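## Grurstead access road: progress to the end of June

Work on the access road and overflow parking at Grurstead has carried on through the month, with one delay. The position on each part of the grant is set out under the headings used in our application.

### Surface

The old surface was patched in May along 350 metres on the Trudumthorpe side. Wuyts, the contractor, came back in June to look at the edges, where two of the patches had begun to lift. Both were redone under the original price. The remaining 500 square metres near the turning area is priced but not ordered, as we would like the drainage settled first.

### Drainage

Two gullies have been cleared and one replaced. The third still backs up in heavy rain and we think the pipe under the bank has collapsed. A camera survey is booked for July at a cost of £600, which can be met from contingency.

### Kerb and embankment

The kerb has been checked along its full length and no sections need replacing this year. The shrubs on the bank have been left alone during nesting and will be cut back in the autumn. We have agreed with the parish that the large tree stays, and the line of the parking has been kept away from its roots. 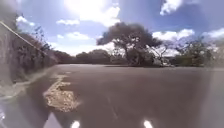

Clearing up is the main job outstanding. Loose material still lying on the tarmac on the kerb side has to be swept and carted away before any lining is done, and Wuyts have allowed 4 hours for it. The white lining follows once the surface is clean – the quotation holds until the end of August.

### Spending

We are within budget on surface work and slightly over on drainage. No change to the total grant is requested. We would like permission to move the unspent signage money to drainage if the survey shows the pipe needs digging out, and would be glad of an answer before the July payment is made.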